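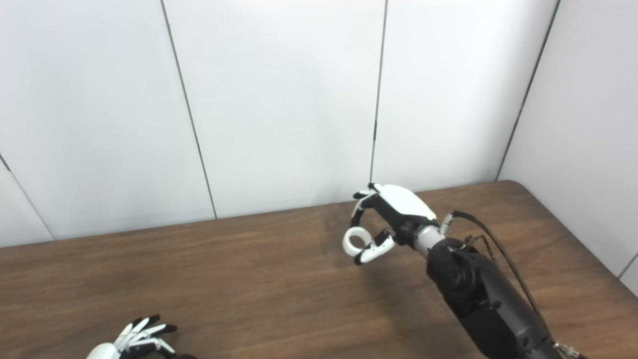
Can a robot do your chores yet? Frequently asked questions

Updated 27 Jun 2018 by Telma Escobar for the Flomik buyer help pages

We get a steady stream of mail from readers who saw a clip of a robot folding a towel and want to know when they can have one. Most of the answers are some version of "not soon." If your question is missing, look under Kitchens or Small Shops first.

Is there a robot I can buy today that does housework?

There are floor vacuums, and some of them are decent. There are mopping machines, lawn mowers and window cleaners that do one job each. If you mean a machine with arms that walks or rolls around and picks up after your kids, no. Anyone taking deposits for one should be asked hard questions about the refund.

But I've seen robot hands with real fingers. Doesn't that settle it?

Fingers are the part that photographs well. A hand with a thumb and jointed fingers can pinch a small ring or a bottle cap between the thumb and first finger, and that is a real piece of engineering. Now put the ring in a junk drawer under two batteries and a takeout menu. Put it on a dark rug. Finding it and getting the fingers around it without shoving it under the couch is the chore. Holding it is the last bit.

Why do the demos look so good, then?

Clean table, plain walls, one object, even light. My kitchen has never looked like that and I doubt yours has. Ask how many tries the clip took. Ask whether a person was steering. Octavio Godoy sat through a sales day at Pirkow last November and asked both. He was told the numbers would be "shared later in the process." We are still waiting.

What is a fair test?

Everett Escobedo, who runs our bench, uses a sorting job: 60 small parts (washers, rings, spacers, a few odd clips) tipped out in a heap, to be placed in the right cups. A bored teenager gets through it. The best arm we have had on loan placed 53 of them, which sounds fine until you learn that a person had to spread the heap out first and that it needed most of a lunch break. We did not count the spreading against it. Maybe we should have.

Is it different on a shop floor?

Yes, and I'll give the sellers this one. If the same part arrives in the same spot facing the same way, a machine will happily place it all day. You often don't need fingers for that. A suction cup or a two-jaw clamp is cheaper and easier to fix. Baltasar Ocampo packs seal kits at Daza and has looked at three hand-type systems. He bought a vibrating feeder and a $398 clamp.

His problem jobs are still done by people. Thin rings stick together. Soft ones bend when you squeeze them, and a grip that is right for one size drops the next.

Are two hands better than one?

On paper. Try threading a drawstring with one. The trouble is that two arms have to agree about where everything is, and when they don't, they bump. Plenty of two-arm demos give nearly all the work to one side. Watch what the other hand is doing.

Will it get cheaper?

Probably. The Putlow catalog listed 11 kinds of hand the last time Agustina Bravo went through it for us, and none had a price printed beside it. Take that how you like.

Should I wait before buying a dishwasher?

No. Buy the dishwasher.

Can I send you a video that proves you wrong?

Please do. Unedited, with sound, and start before the object is put down.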